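June 2019

Quick one tonight, dinner is late and I have 20 tabs open. Been meaning to write about the plastic dishes for two weeks now.

So. We moved to Lirnwood, 2,083 miles on the car by the end of it, and the first box I opened in the new kitchen was not the good plates. Not the knives either. It was the picnic stuff. Purple, orange, the see-through greenish ones, all of it jammed in with dish towels and one sandal. Ate off it for the whole first week and I kind of never went back.

The good plates are still in the garage -- don't ask.

Here is the problem though. Plastic dishes are light and slippery and they do not stay where you put them. Stack of real plates, it's a stack. Stack of plastic cups, you shut a cabinet door too hard and they're everywhere. Also they come out of the dishwasher with a puddle on top, every single one, so then you're drying them by hand anyway, so what was the dishwasher for.

I had them by type at first. Cups with cups, bowls with bowls. Looked nice for a day. Then I tried by color, which was dumb, I know, because a purple bowl and a purple cup and a purple plate do not stack with each other in any useful way. Looked great tho. 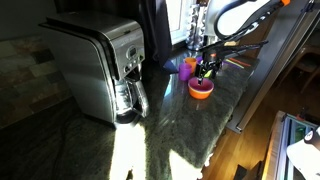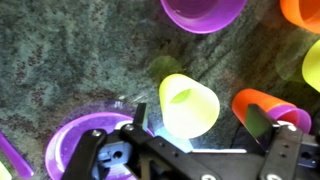 Purple and orange, the two colors I apparently cannot stop buying. A comment on my last kitchen post, from a reader up in Bachmann, said to quit stacking the cups inside each other at all, they trap water and then you get that smell, and to stand them upside down on a rack overnight before anything goes in a cabinet. Plates on edge, same rack. Bowls last. The same reader says a cabinet is the wrong place for them anyway and a deep drawer beats it every time.

OK so I tried the rack. Three nights so far. The smell is gone, I will give them that. The rack eats up a lot of space and I already have the coffee maker out there, and that is not moving. I would give up the toaster first. I'd give up the oven probably.

The drawer thing I haven't done becuase the only deep drawer has pans in it. So the pans would have to go somewhere, and then whatever is in that somewhere has to go somewhere. You see how this ends with me sitting on the floor at midnight.

What I did do was order a divider from Hetow, the wood kind that slides. It was on sale and it's supposed to fit a wide drawer. I measured twice and still think I got it wrong. Will report back.

Other things while I'm here:

- baking soda paste does get tomato sauce out of a plastic bowl, mostly. Leave it an hour. Scrub with something soft or it goes cloudy
- lemon juice and a sunny windowsill works too but slower
- do not put the thin ones on the bottom rack. Learned that one already
- straws go in a tall jar. They were loose in the silverware drawer before and every time I wanted a fork I got a straw

Still want to get rid of a few pieces. The scratched ones for sure. There's a swap table at the Rusilar street fair at the end of the month and I might take a bag, if I can find teh bag.

Dinner's beeping. More when the divider shows up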